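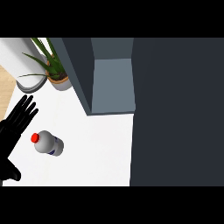 Illustration: Kilance Studio

Caring for Gemstone Jewelry at Home

Most jewelry can be cleaned at the kitchen counter with a bowl, mild dish soap and a soft brush. The trouble comes from treating every stone the same way. A sapphire will put up with a good scrub. An opal or a string of pearls will not.

Before you start

Put a folded towel under the bowl and close the sink drain. Better still, stay away from the sink altogether. Look at each piece under a bright lamp and touch the stones lightly with a toothpick. If one moves or clicks, put the piece aside for a jeweler. Soap film and old hand lotion sometimes hold a loose stone in place, and washing takes that away.

Basic wash for hard stones

Suitable for diamond, sapphire, ruby, garnet and most quartz, including amethyst and citrine, as long as the stone has no visible cracks and hasn't been filled or glued.

Fill a bowl with lukewarm water and add a few drops of dish soap. Leave the piece in for 12 minutes. Brush behind the stone with a baby toothbrush, where most of the grime collects, then go over the front and the prongs. Rinse in a second bowl of plain water at the same temperature. Dry with a lint-free cloth and leave the piece face down overnight before putting it away.

Don't use toothpaste or baking soda. Both can scratch gold, and toothpaste leaves a white residue under the setting that is hard to get out.

Stones that need less

Emerald: Most have been oiled or filled with resin. Wipe with a damp cloth. No soaking, no hot water, and no ultrasonic machine.

Opal: A damp cloth and nothing else. Doublets and triplets are glued in layers, and water can work its way between them.

Pearls: Wipe with a soft, barely damp cloth after each wearing. If the string gets wet, lay it flat to dry. Hanging it up stretches the silk.

Turquoise: Dry cloth only. It is porous and will take up soap, oil and perfume. Once it has turned green there isn't much to be done.

Amber: Keep it away from alcohol, hair spray and nail polish remover. A wipe with lukewarm water is fine.

Lapis and malachite: Damp cloth, dried right away. No vinegar or lemon juice anywhere near them.

Ultrasonic cleaners

Small home machines are sold everywhere now. They are useful for plain metal chains and for diamonds in solid settings. They are a poor choice for anything on the list above, for tanzanite, and for any stone whose history you don't know. If the piece was inherited, assume it has been treated.

Silver settings

Use a treated polishing cloth and keep it off soft stones. Skip the foil and baking soda bath for anything with a stone in it. It also strips the dark finish from the recesses of older pieces, and many people like that finish.

Storage

Keep pieces separate. A diamond will scratch almost anything it rubs against, including the gold of the ring beside it. Small zip bags work well for silver, with the air pressed out. Pearls and opals do better in a cloth pouch, away from heating vents. Fasten chains before you lay them down and they will tangle less. For a very fine chain, thread one end through a drinking straw and close the clasp.

A safe deposit box can be very dry. If opals or pearls are kept in one, take them out now and then and wear them.

Once a year

January is a good month for checking prongs, after the sweaters and gloves of the holidays. Pull a cotton ball across the setting. If it leaves fibers behind, a prong is lifted or worn and should be seen to before the ring is worn again.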